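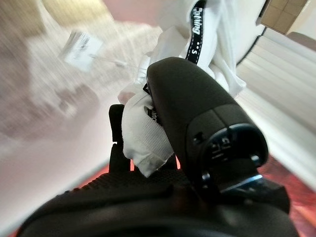
Catarina Bragança asked at the July staff meeting whether the people who now clear the rooms would still be clearing them in a year, and whether anyone would be told before the rota changed. Her question is recorded because it set the terms on which the housekeeping trial at Fasard was allowed to proceed, and because this data set was prepared partly in answer to it.

Zorine Room Clearing Set
Data card, version 10
Issued 15 Oct 2022

Summary
The set contains 500 recordings of robots picking up clothing and small linen in furnished bedrooms, with the shift notes kept by housekeeping staff over the same period. It was compiled by Driltard for Fasard, which lets serviced rooms. The shift notes are supplied as text, with names removed.

Purpose
The recordings may be used to study the handling of cloth. The notes may be used to study how duties move between staff and machines. Neither part may be used to assess the speed or conduct of an individual employee. This condition was agreed with the staff in writing and applies to all later versions.

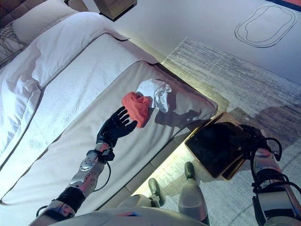
Changes to duties
Staff at Fasard work in pairs, and before the trial each pair stripped, cleared and made up its rooms in whatever order it preferred. Under the trial the clearing of loose items is given to the robot, and making up stays with the pair. Several notes report that this division is less clean than it looks on paper. Where a red cloth and a white one lie together on a white coverlet, as they do beside the basket here, someone must still decide whether they are to be washed together. That decision remains with the attendant. Pairs also asked for the robot to finish before they enter, and 32 rooms were rescheduled on that basis.

Paid hours were held level for the length of the trial. Time released from clearing was moved to inspection and minor repairs, for which 10 members of staff received training. Four of them have asked to return to their former duties.

Known limits
Notes from night shifts are sparse. Wording differs between pairs and has not been corrected. Guest property is not identified as such in the labels.

Access and contact
Requests should be addressed to the records office at Driltard. Staff may ask for a note to be withdrawn at any time, without giving a reason.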